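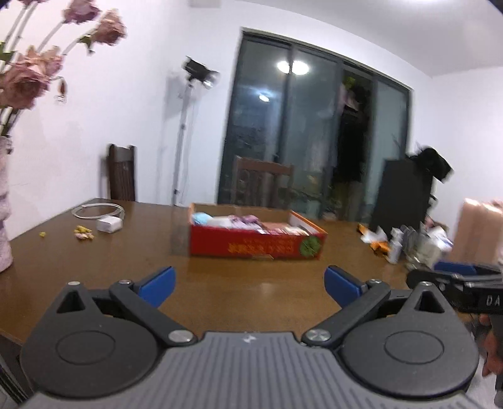

Step 1. Set the table before you pick up the gripper

These are the working rules for hand-held gripper sessions at Rimix. They apply to every table task, including packing, sorting and cable work. Last changed 2025-10-19.

Keep the middle of the table clear enough to work in. A shallow open box, such as the red one with the small packages in it, goes straight ahead of the operator with its open top facing up. Coil any cable flat and lay it toward the back edge. Tall things like vases go to the side, where an open finger can't catch a stem.

Do not clear away everything else. Iolanda Furtado wrote the first version of these rules in January and asked for bare tables. We dropped that. Ordinary clutter stays, as long as none of it is sharp, open and full of liquid, or likely to roll.

Step 2. Check the fingers

Open the gripper all the way and look at both blue pads. They should sit flat on their backing with no lifted corners. Check the pivot screws on both arms with the driver from the Drilten kit. Snug is enough.

Close and open the fingers 19 times without holding anything. If one side lags, tag the tool and take the other pair.

Step 3. Check the light

Aim any lamp down and away from glass doors. Reflections in glass are allowed if they stay behind the work. Glare on the tabletop is not.

Step 4. Run the task

One operator holds up to 2 grippers. Start with the fingers wide open. Approach at a steady speed, close on the object, lift, place, open, back off. Keep your own fingers behind the housing the whole time.

If you drop something, leave it where it landed and finish the run. Mark the run "drop" in Clerka. Do not delete it.

Stop after 21 runs and rest your wrists.

Step 5. Log the tool

Enter the tool number and the closing count. Pads are replaced at 2,000 closings, even if they look fine. Send worn pads to Everaldo Miranda at the Meireles bench with the tool number written on the bag.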